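Print this page | E-mail this page | Shares: 40

Course handout 9
Housekeeping and Workplace Care, Module 2
The desk with decoration: clearing, cleaning, setting back

Please read this before the practical session in the Vasby room. The session begins at 9 in the morning. Bring two cloths and wear shoes with a flat sole.

1. What we mean by a desk area

In this course the desk area is more than the desktop. It includes the shelf unit behind, the chair, the floor under the desk and the cables which come to it. Students from the earlier group cleaned the top very nicely and forgot the rest, and for this they lost points in the Cuvstead checklist. The checklist has not changed. You receive one copy, and a second copy costs nothing if you ask at the office.

2. Order of work

Look first, with your hands at your sides. Remember where the flowers stand, how the chair is turned, and which items look as if they belong to someone. If a thing is not clearly rubbish, it is not rubbish.

Then work from high to low. Shelf unit, desktop, chair, floor. Dust falls, and a floor which is cleaned first must be cleaned again.

Move small things to one side of the desktop, clean the free side, and change over. Do not put them on the chair. A chair rolls, and a vase on a rolling chair is a broken vase.

3. Artificial flowers

Many students believe that artificial flowers need no care. They collect dust in the folds of the petals, and on light colors such as cream and peach it shows early. Take the vase with one hand at its base and the other around the body. Never lift by the stems. Use a soft dry brush from the center of each flower to the outside. Leaves can be wiped one by one with a cloth that is only a little damp.

A small vase with a large arrangement is heavy at the top. Set it near the middle of the desktop, and turn the fullest side to the visitor.

4. Surfaces with a wood grain

Wipe along the grain. On a curved front edge follow the curve in one movement, from left to right or the opposite, without stopping. The product for this module is Pasach surface cleaner, 40 ml in 1000 ml of water. Spray on the cloth, not on the desk. For open compartments with a colored back, clean the back first, then the sides, and the bottom last.

5. The chair and the floor

Bottles left on a seat are placed together on the desk during cleaning and returned after. A mesh back is brushed from behind. A cardboard box under a desk stays closed, and you slide it out, clean, and slide it back. Cables are lifted and never pulled.
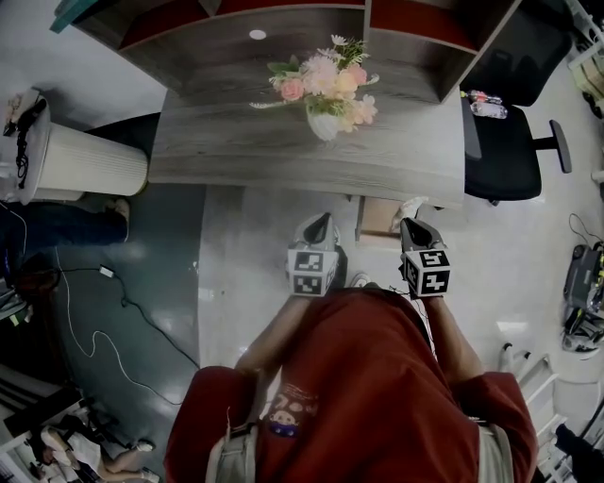

In my group we always argued about the flowers, writes Wong, and I still think the vase should go to the side, because a person who sits down to write needs the middle. The handout keeps the middle for reception desks. For a desk with daily paper work you may choose the side, but write your choice on the checklist.

6. For next time

Read pages 1 to 9 in the reader and bring your checklist for room 341.

Comments (1) | Print | E-mail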